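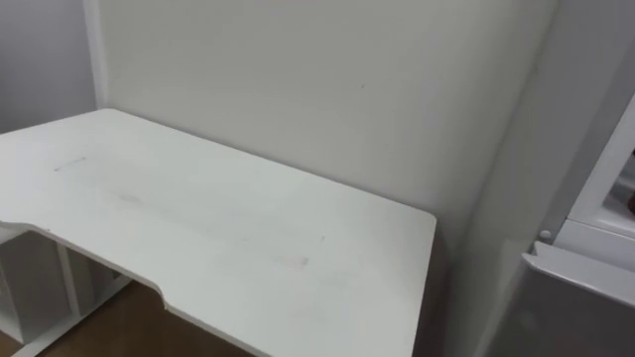
Head camera view of the test desk, Grasance trial room. Photo: Grasance

Grasance completes comparison of two robot hands and three camera positions on a full-size humanoid

January 5, 2020

Grasance, a maker of control software for walking and standing robots, has completed a comparison of two multi-fingered hands and three camera positions on a full-size humanoid. The work was done between November and the end of the year in a room furnished as a small apartment kitchen. The full test report is available to customers and integrators on request.

The two hands compared were the Gano hand and the Tekura hand. Each was tested with the same arm, the same controller and the same grasp planner. Finger speed and closing force were limited to the lower of the two makers' rated values, so that neither hand had an advantage from its motor settings.

A total of 823 grasp attempts were logged. Each attempt began with the robot standing beside the desk and the object placed on the desktop by an operator. An attempt counted as a success when the hand closed on the object, raised it clear of the surface and held it for 6 seconds without slip. Attempts stopped by the operator were logged separately and left out of the success rate.

"The object list was kept short on purpose," said Ludger Teuber, head of testing at Grasance. "A tall object with a narrow base shows very quickly whether the fingers arrive together. If one finger touches early, the object tips before the others get there."

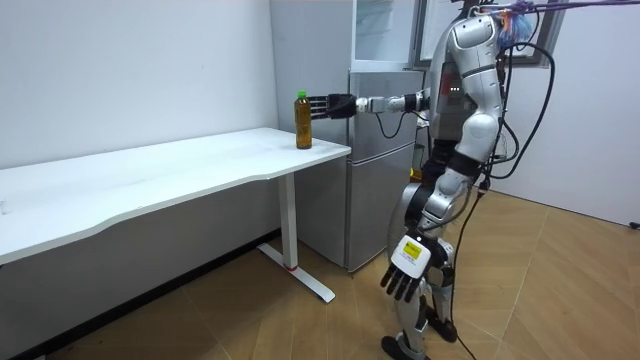
Early contact by a single finger was the most common cause of failure for both hands. The Gano hand showed it less often when approaching from the side at a low height. The Tekura hand did better on approaches from above and recovered more often after a first touch. Differences between the hands on low, wide objects were too small to rank.

Three camera positions were compared: in the head, at the wrist, and fixed to the room. The head camera gave the widest useful view of the desktop but lost sight of the contact area once the hand was in front of the object. The wrist camera kept the contact area in view and was sensitive to arm vibration. The fixed camera gave the most stable position estimate, but it must be calibrated again whenever it or the furniture is moved.

White objects on the white desktop remained difficult from the head position. Depth readings at the curved front edge of the desk were also uneven, and the planner now ignores a strip 4 centimeters deep along that edge.

The arm controller was supplied by Buschmann and ran at its standard settings for the first part of the program. A firmware change in the second part shortened the delay between the stop command and the end of finger motion to 50 milliseconds. Results from before and after the change are reported in separate tables and should not be combined.

Grasance will ship drivers for both hands with the next release of its control software. Head and wrist camera input can be used together in that release. Support for fixed cameras will follow once the calibration routine has been rewritten.

Further tests will cover two-handed grasps and objects with handles. No date has been set for publication of those results.

Press contact
Ludger Teuber
Head of Testing, Grasance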